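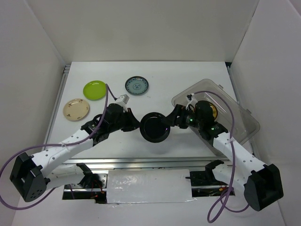 Rasha wants it on record that plates should be sorted by size and never by colour, and that anyone who has washed up in a shared house knows this. Noted. She put it in the margin of the last entry as well, in green ink, so it is now on record twice.

24 April 2025. Plates, continued.

Took the mixed lot out again this morning. The green, the beige, the blue-grey patterned one, the black and the yellow all went on the white table. The black one is my favourite to work with and the worst to keep presentable. It shows every thumbprint I own. Nayeli says wipe it with vinegar. I wiped it with vinegar and now it shows every thumbprint and the bench smells like a chip shop.

Stacking order is still unsettled. Present candidates:

Tiburcio - patterned on top, always, so the glaze doesn't get scuffed by the foot of the next one up.
Rasha - by size, see above, see also margin.
Me - whichever one I have in my hand.

I tried Tiburcio's way before lunch. Good for the patterned plate, a nuisance for everyone else, as you have to lift it off each time you want any of the others. Put a square of kitchen roll under it in the end. He says that is cheating. He also says he never uses the stuff, which does not explain his drawer.

Weighed the patterned plate and the beige one while the scales were free. Both together with the tray came to 1285 g. I then found I hadn't written down the tray. Tray to be weighed when Dayana brings it back from wherever the biscuits are.

The Prenthorpe box: 3 plates still in paper, not opened. One rattles. I am leaving that for somebody with a more cheerful outlook. The packing slip says "seconds, minor faults" and I would like to meet whoever decided on minor. Last December's box had a saucer in it that rocked like a boat, and we kept it for paper clips.

Rack: the slots are too narrow for anything with a thick rim. Nicanor offered to file the pegs down. I said yes, then remembered the shelf, and asked him to do one peg first and show me.

To do
- weigh tray
- ask Ledesma if they sell the rack with wider slots, and what they want for it
- felt pads, the thin sort
- open the rattling one (Nayeli?)
- answer Rasha in the margin, blue ink

Plates back in the cupboard at the end of the day, by size. I am not telling her.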